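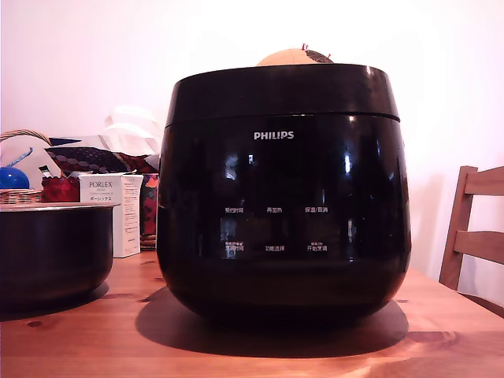 Figure 1. Rice cooker on the kitchen table, with the pot on its left. Three labels in each of the two rows.

Notes for Week 2: household objects as robot tasks
Student project class, Tuesday group
Prepared by Chunhua Duan

Last week we spoke about what a robot must know before it moves. This week we take one appliance and do the planning on paper. Please bring these notes to the workshop, and a pencil. We will not write code until every pair has a plan that another pair can read.

1. The object

The rice cooker is a good object for beginners, and also a difficult one. The body is round, black and very glossy. You will see bright vertical streaks on the left and right of the front. They are reflections, and they change when the lamp or the camera changes its place. A program that looks for bright edges can take a streak for the side of the cooker. Several of last year's pairs lost most of a workshop in this way.

The brand name is printed in white capital letters, PHILIPS, near the upper centre of the front. It has strong contrast and it is larger than the labels, so it can serve as a reference for finding the panel. If you use it so, write in your plan what the robot does when the name is hidden by the arm.

2. The panel

The labels are in Chinese. For those who do not read it, I give my translation:

预约时间 preset time (delayed start)
再加热 reheat
保温/取消 keep warm / cancel
烹饪时间 cooking time
功能选择 function selection
开始烹调 start cooking

The first three are in the upper row and the other three in the lower row, from left to right in the same order. The label for cooking time is harder to read than its neighbours, and it has tiny text above it. Start cooking has a tiny line above it also. Do not ask your text reader to handle these small lines. For our tasks it is enough to separate the six positions.

Notice that "keep warm" and "cancel" share one label. In your plan this must be one position with two meanings, and the meaning depends on the state of the machine. Many students draw two boxes here. Please draw one box and write the state beside the arrow.

3. The table

A home table is seldom clear. On the left we have the black pot with a silver rim, and behind it a white box with the word PORLEX. A chair stands near the right end of the table. There is also a round thing on top of the lid, mostly hidden behind the rim.

For this last one, I want you to think carefully. From the front only its upper curve can be seen, so its full size is unknown to the robot. Your plan must say one of two things: the robot looks from a second viewpoint before it touches the lid, or the robot leaves the lid alone and asks a person. Both answers can get full marks. A plan which opens the lid at once can not.

The shadow under the cooker is also a usual source of mistakes. It is dark and wide on the orange-brown wood, and it reaches to the front and to the right. If you separate the object by colour only, the cooker and its shadow will join, and your grasp point will move towards the front right.

4. Work for the pairs

Team names are the same as in September: Pluka, Okik and Trekano. Xu is the name of our shared code folder, please do not make a new one.

Pluka: finding the front face and the six label positions.
Okik: the pot. Plan an approach to the rim from above, and keep the gripper away from the box behind.
Trekano: the lid and the round thing on it.

Each plan is one page. Write the start state, the steps, and for each step how the robot knows that the step is finished. "The arm has moved" is not an answer. If there is no sensor to tell you, write "unknown" and we will discuss it.

5. Marking

The plan is worth 17 marks. I take marks away for steps without a check, and for words such as "carefully" or "gently" when there is no number or limit with them. I do not take marks away for English mistakes, I make enough of them myself.

6. Before the workshop

Read the handout on camera lighting again, especially the part on shiny surfaces. The workshop is in room 631, the usual time. The door is locked at ten past, so please knock if you are late.

Questions can be put in the Xu folder, in the file called "questions week 2". I read it each evening.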